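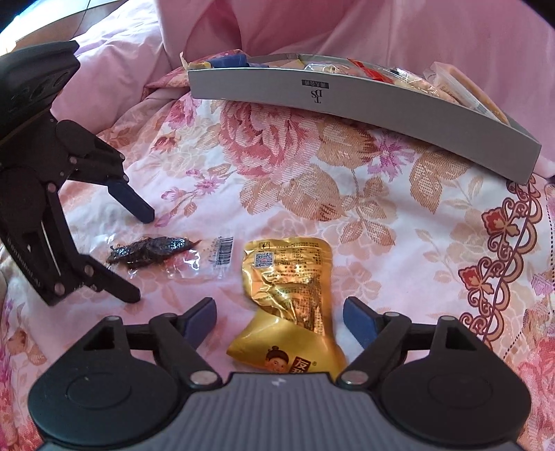 Snacks and box, night before we leave

Thread: Pistov Park season pass lanyards, are the new ones worth it?

turnstile_tom
Posted April 3, 2020

So with the gates shut and my August trip still showing as "confirmed" in the app, I have been spending my evenings reading the merchandise page like it's literature. Pistov is replacing the paper passes with a clip-on tag you hang off a lanyard. The tag comes with the pass. The lanyard does not. The plain one is $3 and the "Explorer" one with the little stitched dragon is a good bit more. Has anybody seen these in person? Are they any good or am I about to buy a shoelace?

daeun_rides
I had one at the passholder preview. The clip is fine. The lanyard is a shoelace.

gladys_on_the_log_flume
Shoelace with a dragon on it, though.

turnstile_tom
You see my problem.

queue_goblin
Why does everyone need one of these? I've carried my paper pass in my wallet for years. It went through the Nasrallah Rapids with me more than once and it still scans if you flatten it on your leg first and the person at the gate likes you.

daeun_rides
That "if" is carrying a lot of people, goblin. I've stood behind you. I may not have known it was you, but I've stood behind you.

queue_goblin
I'm a delight to stand behind.

siwoo_y
Passholder services answered me on this, so pasting the useful bit: you can move an existing pass to a tag at the kiosk by the Jonton Coaster, no charge, and your ride photos come over with it. Unlinked tags from the gift shop can be set up later from home. They did not say how long that takes. I'm guessing it's the same system that once told me my wait was 116 minutes for a bench.
- Si-woo Yoo, passholder since the old log flume

gladys_on_the_log_flume
Do NOT speak of the old log flume unless you're prepared to talk about it all night.

mapfold
Gonna disagree with the general mood. My kids used the tags at the preview and it was easily the smoothest morning we've had there. They scanned themselves in, they scanned for lockers, and I didn't have to dig through the backpack even once. I'd pay for that.

queue_goblin
You would pay for that. That's exactly what they're counting on. First it's lockers, then it's "tap for ketchup."

mapfold
I'd tap for ketchup.

turnstile_tom
Does the tag work at the Somanov hotel, or do I still need the key card that quits whenever it's near a phone?

siwoo_y
Tag opens the room door at Somanov. It doesn't open the pool gate. I asked why and was told the pool gate is "a separate project."

daeun_rides
Of course it is. Also the pool gate has been propped open with a chair every time I've been there, so make of that what you will.

coasterdad_ret
Question for people who trade pins. Can you put pins on the Explorer lanyard? My wife has a collection and I've been told to find out.

daeun_rides
Small ones, sure. Anything heavy and it spins around to face your shirt. My sister tried it with the big anniversary pin and spent the day showing people her pin backing.

coasterdad_ret
Thank you. I'll report this upstairs.

queue_goblin
For the record, I'm keeping paper until they pry it off my wet leg.

turnstile_tom
Okay, ordered the dragon. The confirmation says it ships in 90 days and I'm number 2824 in line.

gladys_on_the_log_flume
So shorter than the Rapids on a Saturday.

siwoo_y
Did you pick the blue or the green? The green one was already sold out when I looked.

turnstile_tom
There was a green one?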